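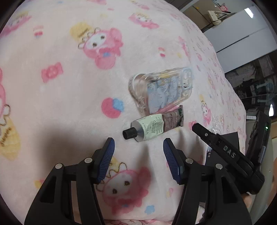

Le jeu de démonstrations du projet Zurnus est clos depuis hier soir, à 258 épisodes. Je note ici l'état des choses avant la soutenance intermédiaire, surtout pour celui ou celle qui reprendra le dépôt après nous. La tâche retenue s'appelle « petits objets sur textile » : on approche une pince tenue à la main, on saisit, on dépose plus loin. Le tube de crème couché à côté de la coque transparente en est le cas type. Il a un bouchon noir cannelé, rigide, et à l'autre bout une soudure aplatie qui se déforme dès qu'on la serre. Selon l'endroit où l'on pose les patins bleus, ce n'est pas le même problème mécanique, et le modèle doit choisir.

2/5/19, donc, pour la date de gel. Tout ce qui a été enregistré après ira dans une branche séparée.

Rappel du contexte pour les lecteurs qui arrivent par le billet sur la calibration. Zurnus est le projet de deuxième année de notre option robotique. Nous sommes deux, Leonor Teixeira et moi, encadrés par Florian Hofstetter. Leonor s'occupe de l'apprentissage, moi de la mécanique de la pince et de la chaîne d'acquisition. Le sujet de départ tenait en une ligne : apprendre une politique de saisie à partir de gestes humains, sans téléopérer le bras. Le bras n'est disponible que par créneaux, les mains le sont tout le temps.

Mécanique

La pince est un parallélogramme articulé classique. Les doigts restent parallèles pendant toute la course, ce qui simplifie l'estimation de l'ouverture : un seul angle suffit. La première version avait des axes imprimés avec le reste. Jeu mesuré en bout de doigt après une semaine : inacceptable. Les axes métalliques ont réglé la question et je n'y suis plus revenu.

Les patins ont pris plus de temps que prévu. Un patin lisse glisse sur le plastique brillant, un patin trop mou s'écrase et fausse la lecture d'ouverture. J'ai fini par coller des patins striés, stries perpendiculaires au sens de glissement. Sur la coque de téléphone, qui est le pire objet du lot de ce point de vue (bords arrondis, surface lisse), le taux de lâcher pendant le transport est devenu supportable. Je n'ai pas de chiffre propre à donner pour la version précédente, je ne consignais pas encore les échecs. C'est une erreur de méthode et Florian me l'a fait remarquer.

Choix du support

Les premiers essais se faisaient sur une table nue. Le modèle de Leonor apprenait très vite, trop vite : il segmentait l'objet par simple contraste avec le fond. Sur une couverture en peluche rose imprimée de personnages à capuche, la même politique s'effondrait. Elle allait chercher des motifs. Les bonbons imprimés l'attiraient particulièrement, parce qu'ils ont la taille apparente d'un petit objet vu de haut. Nous avons gardé le textile imprimé pour toute la suite de la campagne.

La peluche pose deux autres difficultés. La hauteur de contact n'est pas définie : le doigt s'enfonce avant de toucher quoi que ce soit de ferme. Et l'objet ne repose jamais à plat, il bascule un peu quand on appuie à côté. Sur la table, je pouvais coder une hauteur d'approche en dur. J'ai retiré cette constante du code et tout ce qui en dépendait, soit une demi-journée de nettoyage.

Protocole

Un épisode commence pince ouverte, au-dessus du support, et finit pince ouverte après la dépose. Pas de reprise en cours d'épisode : si l'objet tombe, on termine le geste et on étiquette « échec ». Les objets sont redisposés entre deux épisodes par la personne qui ne tient pas la pince. Nous permutons les rôles toutes les demi-heures, d'abord pour le poignet, ensuite parce que nos gestes diffèrent. Leonor arrive presque à la verticale, j'arrive de biais. Un modèle entraîné sur une seule personne reproduit sa manie, y compris quand elle est mauvaise.

Les épisodes à deux pinces sont enregistrés avec une horloge commune. Le décalage entre les deux flux était de 37 ms au début du projet, constant, donc corrigeable a posteriori. Je l'ai quand même repris à la source : un décalage constant ne le reste que tant que personne ne touche au câblage.

Tri

Sur les 258 épisodes, 29 ont été écartés après relecture. Les causes, par ordre de fréquence :

perte du suivi de pose, le plus souvent lors d'une rotation rapide du poignet ;
main ou manche devant l'optique au moment de la saisie ;
épisode commencé pince déjà fermée ;
étiquette d'objet erronée.

Les échecs de saisie ne sont pas écartés. Ils restent dans le jeu avec leur étiquette, et Leonor s'en sert pour entraîner un petit classifieur séparé qui prédit si la prise va tenir. Pour l'instant ce classifieur est médiocre sur le tube saisi par la soudure et correct partout ailleurs.

Le script de relecture s'appelle Anel. Il affiche l'ouverture de la pince, la norme de la vitesse et la vidéo sur la même ligne de temps. Il est lent, il plante si le dossier contient un accent, et je ne compte pas le réécrire avant septembre. Le format d'export, lui, est documenté dans le fichier LISEZMOI du dépôt. Attention à l'ordre des quaternions : scalaire en dernier. J'ai perdu une soirée là-dessus, autant que cela serve.

Premiers résultats

La politique actuelle, entraînée pendant environ 2488 itérations sur le poste de la salle Carrilho, saisit le tube par le corps de façon assez régulière. Elle hésite encore quand le tube touche un autre objet. Dans ce cas elle vise entre les deux et repart à vide. L'hypothèse de Leonor est que nos épisodes contiennent trop d'objets isolés. La mienne est que la résolution d'entrée, réduite pour tenir en mémoire, efface la limite entre deux surfaces claires. Les deux se testent. On commence par la sienne, qui ne demande qu'un rééchantillonnage du jeu existant.

La coque transparente est un cas à part. On voit le support à travers une partie de l'objet, et les reflets se déplacent avec la caméra. Un humain s'en sort en regardant les bords. Le réseau regarde surtout le panneau illustré du milieu, d'après les cartes d'activation, et place donc les doigts trop à l'intérieur.

Reste à faire

Mesurer l'usure des patins sur une campagne complète. Refaire la calibration des deux pinces après démontage et remontage, pour connaître la répétabilité. Passer la politique sur le bras, avec la bride Tatov que Florian a commandée et dont j'attends encore le plan coté. Tant que je n'ai pas l'entraxe des perçages, je ne lance pas l'impression de l'adaptateur.

Le prochain billet portera sur la bride si le plan arrive, sur le rééchantillonnage sinon.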